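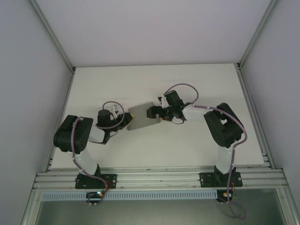
Figure 3. A thin, roughly rectangular plate of gray sheet metal between two grippers.

4.2 What the flatness certificates can and cannot tell us

Most earlier work on thin sheet parts takes the supplier's flatness certificate at face value. We see little reason to. A certificate records a value for a sheet at one moment, under one method of support, and the buyer is seldom told what that method was. For heavy plate this hardly matters. For thin plate (Figure 3 gives the general form) it matters a great deal, as a part resting on a table sags into contact with it and will read flatter than the same part held upright.

We obtained 1,729 certificates from three suppliers, Plura, Lasstead and Tarnmont. Of these, 300 were drawn at random and read in full. Only 34 named the support condition. The rest gave a single number, often to two decimal places, with nothing to say whether the part had been lying down, hanging, or clamped when that number was taken. We do not see how such values can be compared across suppliers, and yet the pooled comparison is the main result in Omerović's widely used review.

It may be objected that the suppliers all use the same unwritten practice, so that the missing entry does no harm. This was put to us more than once, always with confidence and never with a document. Lozano (personal communication) takes the milder view that differences in practice exist but average out over a large enough sample. We doubt this as well. Averaging helps when errors fall on both sides of the true value. Sag under a part's own weight pushes the reading one way only when the bow faces up, and parts are usually laid bow up – the stable position is harder to find the other way around, and inspectors in a hurry stop at the first reading that passes.

A second problem is the cutoff. The values cluster just under the contract limit and thin out sharply above it. Some of this is to be expected, given that failed sheets are not shipped and leave no certificate in our sample. Still, the pile-up is narrow, and we would want to see the rejected readings before calling it good process control. We asked all three suppliers for them in June. One sent a summary table without the underlying values, which we have left out.

Our own repeat measurements cover 8 parts and should not be made to carry much weight. They agree with the certificates in order but not in size, a result that fits our argument and several others equally well. Until support condition is recorded as a matter of course, we treat certificate flatness as a pass mark and do not use it as a measured quantity in the models of Section 5.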